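March
Posted by nendale

Okay, the great spring sort has begun and I'm having way too much fun with it. Thread!

The plan is simple. Everything small that has been living in the wrong place goes into a bin, then gets sorted, and only the good stuff gets to stay.

I gave myself 40 minutes with the kitchen timer going. Used 30 of them on one drawer. ONE DRAWER. Found a Zeven catalog in there and read the whole thing standing up.

The trick that really works for me is two bins next to each other. Mixed stuff starts in one, sorted stuff goes in the other, and you never put anything back down on the table. Got that from the Momico newsletter years ago and I still swear by it!

Also, bins with sloping sides are the best. Small things slide down to where you can grab them - no more fishing in corners (well, less fishing in corners).

Old scuffed bins are totally fine, by the way. I used to want matching new ones, and then I noticed I only ever look at what's inside.

My rule for odd bits: if I can't say what it's for in 6 seconds, it goes to the maybe pile. The maybe pile currently has 22 things in it and I love every one of them.

Anything round goes last. Balls roll, cups tip, and you'll chase them all afternoon if you start there.

Tomorrow morning is the hall closet, where I fully expect to find my Trình tote bag again. So excited!!
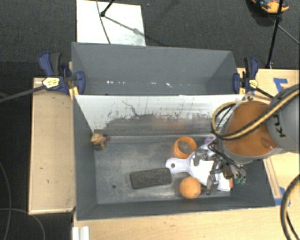
Oh, and if you're doing your own sort this month, tell me what you start with - I'm always looking for a better order to do things in.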